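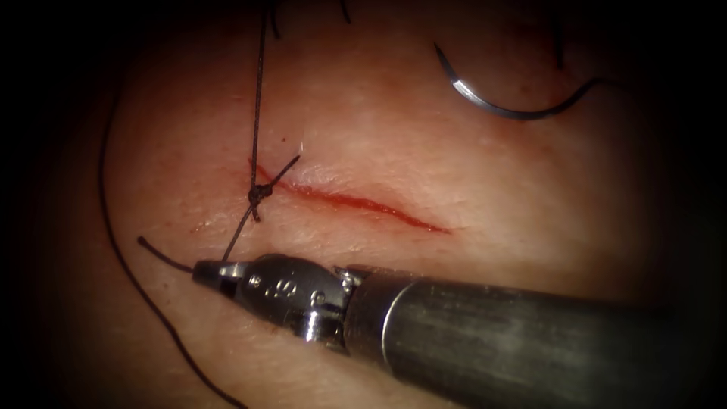

Widad Karam: Same fault on our side. The booking page has the right start time, but the calendar feed puts every repeat session an hour late. One-off bookings are fine. If you open a ticket please add me to it, I would like to know what they say.

Ticket 3379
Product: Plandby room and session booking
Site: Bromumton skills center
Opened by: Randa Atallah
Opened: 2022-04-11
Priority: Normal, raised to High by support
Status: Closed

Summary

Repeat bookings in Plandby show the correct time on the booking page and the wrong time in the subscribed calendar feed. The feed is one hour late. Reminder emails follow the feed, so learners are being told to arrive an hour after their session starts.

Where we see it

We run the suturing and wound closure sessions, plus the general clinical skills blocks, in seven rooms. Everything is booked in Plandby. Instructors subscribe to a calendar feed for the room they teach in. Learners do not see the feed, but they get the reminder the day before.

The wrong times are in all seven rooms. They are only on bookings made as a series. If I make a single booking for the same room and the same hour, the feed has it right within a few minutes.

The first report came from an instructor who went by his phone and arrived when his group had been waiting for most of an hour. I took it for a phone setting and told him so. Then two learners forwarded me their reminders and both had the same wrong time.

What I have tried before opening this

Removed the feed from my own calendar and subscribed again. No change.

Tried the feed in a different calendar program. Same wrong times.

Opened the feed address in a browser and read the file as text. The wrong time is in the file itself, so it is not the calendar program.

Checked the site settings in Plandby. The time zone is correct and the box for daylight saving is ticked. I unticked it, saved, ticked it again and saved. No change.

Edited one booking in a series and moved it by 15 minutes, then moved it back. That one booking is now right in the feed. The rest of the series is still wrong.

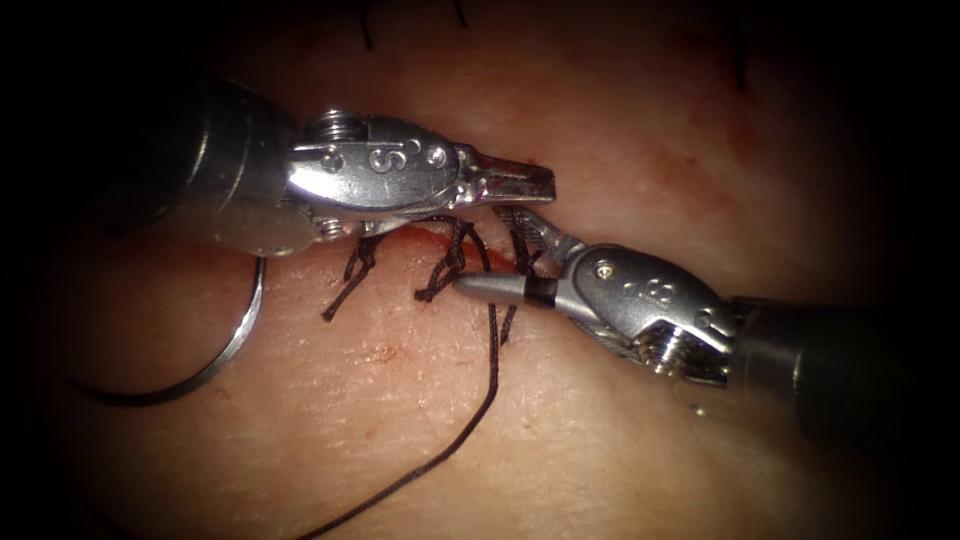
Reply from support, first line

Thank you for the detail. Reading the file as text saved us a step.

Please send the following:

The name of one affected series and the name of one that is not affected, if you have any.

The approximate date each series was created. You can find this under Series, then History.

Whether your site uses the Hulerari connector to publish the feed, or the built-in one. It is named at the bottom of the Calendar Feeds page.

Please do not delete any series yet. If the history is gone we cannot see which zone it was saved with.

Reply from Randa Atallah

Affected: Wound Closure Basics, room 4. Created in February.

Also affected: Clinical Skills Block B, room 2. Created in February.

Not affected: Evening Open Practice, room 1. This one was created after the clocks changed. I had not noticed until you asked. I had assumed all the series were wrong, and I only looked at the ones people complained about.

We are on the Hulerari connector. It was put in when the center moved into the Sfeir building and I do not have the login for it. I can get someone to sign in if you need it.

I have gone through the list and there are 57 future sessions in the affected series. I have printed the correct times and put them on each room door for now, and I emailed the instructors. I did not email the learners, as I don't want to send a correction and then have the system send them the wrong time again the next morning.

Can the reminders be paused for a site without losing the ones for cancellations? I can only find one switch and it appears to turn off everything.

Reply from support, first line

That narrows it down. I am raising the priority and passing the ticket to second line.

On the reminders: there is one switch on the site page, but you can also pause them by message type. Go to Messages, then Templates, open Session Reminder and set it to Draft. A template in Draft is not sent. Cancellation and waiting list messages have their own templates and will still go out.

Remember to set it back to Active afterward. Plandby does not warn you that a template is in Draft.

Reply from Randa Atallah

Done, reminder template is in Draft. I sent myself a test cancellation and it arrived.

I would suggest a warning on that page. We could easily leave it in Draft for a whole term and only find out from the no-shows.

One more thing I found while looking. The feed also has the end times wrong by the same hour, so the length of each session is right. But we have a 20 minute gap set between sessions for cleaning down and resetting the tables, and on the feed the gap from a series session overlaps the next one-off booking. The booking page does not have this overlap. I mention it in case it matters to whoever is looking at the file. 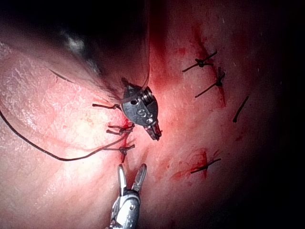 The overlap also confused the instructors who check their phones to see if a room is free. One of them moved a group to another room when there was no need to. I have asked them all to go by the booking page until this ticket is closed - the web page, not the phone calendar - and most of them are doing that.

Reply from support, second line

We have reproduced this. Explanation first, then the fix.

When a series is created, Plandby saves the start time together with the site's time zone. The Hulerari connector asks for that time when it builds the feed. In the version your site is running, the connector does not ask for the zone. It asks for the offset, meaning the number of hours from UTC, and it gets the offset that applied on the day the series was created. A series created in winter keeps the winter offset in the feed all year. The booking page does not use the connector and so it is correct.

That is also why editing a single booking fixed it. The edit made Plandby save that booking again with the current offset.

Unticking and ticking the daylight saving box has no effect on series that already exist. It only applies to new ones. We agree that the wording on that page suggests something else.

The reminder emails should not depend on the feed at all. On your site they do. Someone chose "Use published time" in the Session Reminder template, where the default is "Use booking time". Please change this even after the connector is updated.

Steps to fix

Step 1. Ask the person with the Hulerari login to update the connector to the current version. The update takes the feed offline for a short time. Existing subscriptions do not need to be renewed.

Step 2. In Plandby, go to Calendar Feeds and choose Rebuild All. Choosing Refresh is not enough. Refresh only sends bookings that were changed since the last time.

Step 3. Open the feed address in a browser, as you did before, and look at one session from Wound Closure Basics. The start line should now name a zone in place of a plain offset.

Step 4. In Messages, Templates, Session Reminder, set the time to "Use booking time" and save. Then set the template back to Active.

Step 5. Open the booking you moved by 15 minutes. It was separated from its series when you edited it. Choose Rejoin Series, otherwise it will not follow if you move the series later.

Reply from Randa Atallah

Connector updated and feed rebuilt. The rebuild took around 7 minutes and during that time the feed was blank, which led to a few phone calls. A line about that in step 2 would help the next person.

The start line names the zone now. I compared the first page of every affected series against the booking page and they match. The overlap with the reset gap has gone as well.

Template changed to booking time and set back to Active. I booked a dummy session for the next day with my own address on it and the reminder had the correct time.

Step 5 did not work at first. Rejoin Series was grayed out. It became available after I signed out and in again.

Some phones still had the old times for several hours after the rebuild. I assume the phone decides how often to fetch the feed. I told people to pull down on the calendar to refresh it and that was enough for all but one, who had to remove the feed and add it again.

Attachment to the reply:

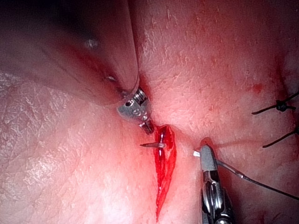 Curved needle at the edge of the incision, instrument tip just above it.

Reply from support, second line

Thank you for checking each series. The note about the blank feed has been added to the article. The grayed out Rejoin Series button is a known fault with its own ticket, and signing out is the workaround for now.

You are right that the fetch interval is set by the phone or the calendar program. We can't force it from our side.

Are you happy for us to close this?

Reply from Widad Karam

Adding that the same steps worked for us. Our template was already on booking time, so our reminders had been right all along and only the feed was off. We did not have to do step 4 or 5.

Question for support: will this come back when the clocks change again?

Reply from support, second line

No, provided the connector stays on the current version or later. If you restore an older backup of the connector settings, run Rebuild All afterward and check the start line as in step 3.

Reply from Randa Atallah

Fine to close. Door sheets are down and the instructors have been told they can go by their phones again.

Closed by support. Cause: outdated connector. Related: Rejoin Series unavailable until next sign-in.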